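Skeline desktop arm kit, reviewed after a summer of evenings

I bought the Skeline kit in June and built it over the following weeks in the back half of my garage. It comes as an arm, a two-finger parallel gripper, a controller box and a simulator license. I paid $483 during a sale. I had no help from the company and bought mine like anybody else.

Assembly took nine evenings. The manual says two, and I think that is possible if you have built one before. The joints arrive greased and closed, so most of the work is cabling and calibration. The cable clips are the weakest part of the kit. Three of mine snapped going on, and I replaced them with zip ties. The bolts are all one size except on the wrist, where they are slightly shorter, and they come in the same bag. Sort them before you start.

The gripper took longer than the arm. The linkages on each side have to be tightened evenly or one finger closes ahead of the other. I set mine with a feeler gauge and it has stayed put. The finger pads are hard and smooth, and I would pay extra for a softer set. Skeline sells none at the moment.

Most of my time since then has gone into the simulator, because my goal is a tidy-up routine for the house and I did not want to practice on real bathroom clutter. You get a set of ready-made rooms and a bin of small objects to scatter. I used a bathroom and had the gripper work on long round things first.

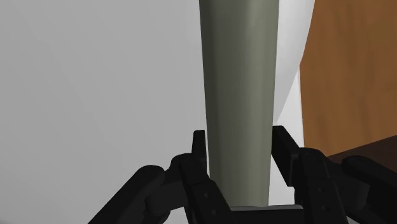

Round stock is where the default settings fall short. The stock grasp routine aims for the middle of the object and assumes the sides are parallel. Anything with a taper needs the approach angle entered by hand. Once I had done that, I ran 200 attempts overnight and read the log in the morning. The failures were nearly all the same kind, with one finger touching early and pushing the object out of line. Slowing the last part of the approach helped. There is a setting for this, on the second page of the motion tab, and the manual does not mention it.

The wrist camera view in the simulator is small and cannot be resized. I got used to it. The overhead view is better for seeing why a plan failed, and I keep both open on a second monitor.

I also tried the Prekmont planner, which plugs into the same controller. It finds shorter paths but it will happily route the forearm low over whatever is in the way. The Skeline planner keeps more clearance and is slower. For a room with a lot of standing objects I would stay with the one in the box.

Loading a cluttered room is slow on my laptop. An empty room opens right away. Once I put candles, tubes and other odds and ends on every flat surface, there was time to go make coffee. Objects with thin parts, such as chains and cords, are the worst for this, and they are also the ones the gripper is least suited to. I leave them out of the routine for now.

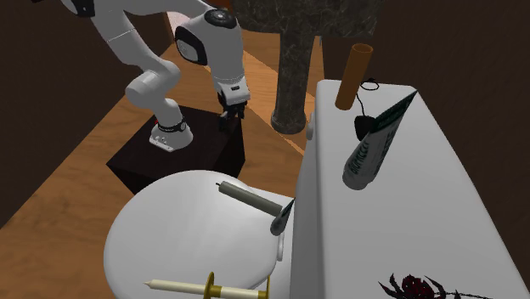
Wekenby wrote in the comments that the loading time comes from the collision meshes and can be cut a lot by switching thin objects to simple shapes in the object editor. The same comment disagreed with me on the planner, saying Prekmont is fine if the clearance value is raised before the first run, and asked whether the fingers had loosened over the summer.

They have not. I checked them again in August with the same gauge. I have since tried the simple shapes and the room does load faster, though a cord turned into a box is no use if you want to pick it up.

The controller box has a fan that runs whenever it is plugged in. It is loud enough that I moved it under the bench. The power switch is on the back, so now I have to reach for it.

Would I buy it again at the sale price? Yes. At full price I would look at the Ryu kit first, which has softer finger pads included but no simulator. Four stars, with one off for the clips and the manual.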